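Standach (equipment planning)

Standach is a planning method for buying robot arms for household work, used by the Udis training kitchens in Storkton. It was first written down in July as a budget sheet of 13 lines and later adopted by Hakala, a regional equipment buyer.

A Standach budget separates the arm from everything fitted to it. Grippers, wrist cameras, mounts and spare cables each get their own line, and spares are ordered with the first purchase.
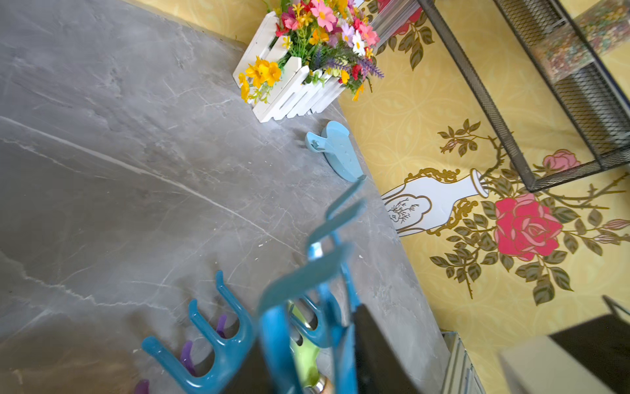 Floor space and counter access are costed before any quote is requested. The sheet allows two days for measuring and four for comparing suppliers. Setup labor is entered as hours, then priced at the local rate.

In the Storkton plan, accessories and setup came to over $1,676 per station, excluding the arm. Critics of the method say it gives too little weight to repairs after the warranty ends.

See also: Equipment leasing; Service contract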